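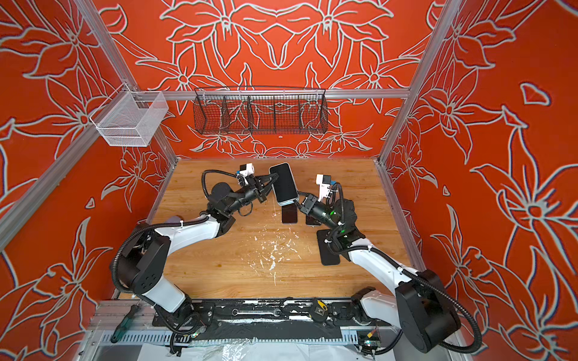
Tudor Ursu says the arms are the easy part, and that I should stop asking him about the arms. You can buy arms, he tells me. What you can't buy is the bit of code that decides, forty lines down in some file, which of the two gets to let go first.

I'd come to talk to him about Remik, the planning and tooling package he has been writing for two-armed tabletop robots, and I had (stupidly) opened with a question about motors. He was nice about it. He poured me a coffee, pulled a second chair up to the monitor and started over from the handover, which is where he starts most things these days.

"Say one gripper has a phone and the other one is coming to take it," he said. "For a moment they both have it. Two controllers, each one sure it knows where the phone should be. If they disagree by a hair, they fight. You hear it before you see it — the joints start to hum."

The first version of Remik dealt with this by making one arm the boss. The left arm held still, the right arm did all the correcting, and once the right one reported a good grip the left one opened. It worked fine in simulation. On the table, Tudor said, it was "like watching two people carry a couch when only one of them is allowed to move their feet."

So he threw it out in May and wrote what he calls the shared hold. Both arms go soft at the same moment, but only along the direction of the pull, and the planner stops thinking about two arms and thinks about one object with two hands on it. I asked if that was a new idea. He laughed pretty hard. "No! People have been writing papers on this forever. I just wanted a version where I could read the code a month later."

Reading the code later is sort of his whole personality as a programmer, I think. Before this he worked on scheduling software at a company called Jillureck, and he talks about his time there the way some people talk about a bad landlord. There was a settings file there with 755 entries in it. He remembers the number, he says, from having printed the thing out and taken it home. Remik has 10 settings, and he's annoyed about two of them.

I wanted to know about perception, which I'd assumed would be the hard part with phones, all that shiny black glass. He went back and forth on this. A dark screen facing up is a terrible thing for a depth camera, he said, and for a while his object finder would report a phone-shaped hole in the table. "Then I figured, okay, fine, a phone-shaped hole is still phone-shaped." He fits the outline now and takes the height from the table plane, which he already knows. That got him most of the way. The trouble comes when two phones are close together, and the outline turns into one big blob with too many corners. For those he has the planner move a wrist camera to a second viewpoint and try again before it commits to anything.
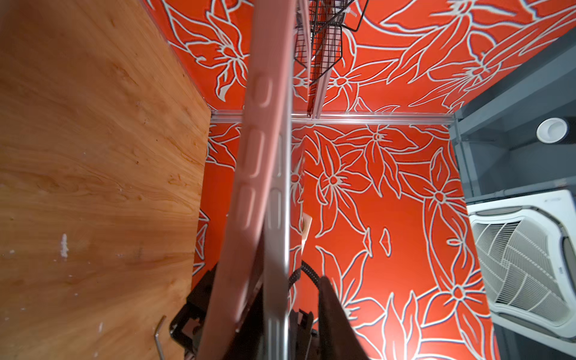
The wrist views are where Tudor spends his evenings, and he has strong feelings about them. Remik keeps a mask for each wrist camera, a stored outline of whatever belongs to the robot, so that the tracker doesn't mistake its own hand for something new. He used to draw these masks by hand. Now the software works them out from the joint positions, and he opened a few stills to show me how that goes wrong. With the fingers running right across the middle of the view and that row of ridges down the face of one of them, there are a lot of nice crisp edges, and a feature tracker loves crisp edges. Same with the lilies on the wall, which are all white outline and keep repeating. I asked why he didn't just filter by color, and he pointed at the white air conditioner unit down in the corner and said that as soon as the wrist tips up you've got ceiling in there as well, so good luck picking a color.

"My tracker was extremely confident," he said. "It was confident about a flower."

His fix was to have every visual estimate checked against where the arm says it is. If the camera thinks the wrist has jumped and the joint encoders say it hasn't, the camera loses. That sounds obvious when you say it out loud, and he agreed that it did, and then told me it took him most of a spring to find the clock offset that had been making the camera lose even when it was right.

The clock story is also how he ended up writing Ikero, the log viewer that ships alongside Remik. It lines up both wrist streams, the joint readings and the planner's decisions on one timeline, and you can drag through them together. He ran 1,000 handovers in simulation and had Ikero sort them by how long both grippers were closed at once. Scrolling to the bottom of that list, he said, taught him more than the previous six weeks had. Run 609 is still his favorite. The planner changed its mind mid-handover, changed it back, and finished as if nothing had happened.

"Nothing in the success rate would've told me about that one," he said. "It counted as a pass."

We talked a bit about who else uses the thing. A small group at Nwachukwu has been testing the shared hold on longer, bendier objects, and they send him bug reports that he describes as "very polite and very damaging." The latest is about replanning: if you interrupt a motion at exactly the wrong time, the second arm keeps the old goal for one more cycle. One cycle isn't much, but he doesn't like it.

I asked what he'd do with a free month. Better error messages, he said, right away. Right now when the planner gives up it prints "no feasible hold" and leaves you there. He'd like it to say which joint ran out of room, or which camera dropped out, in a sentence a tired person can use. He has a draft of that on a branch somewhere. While I was putting my coat on he was already looking for it.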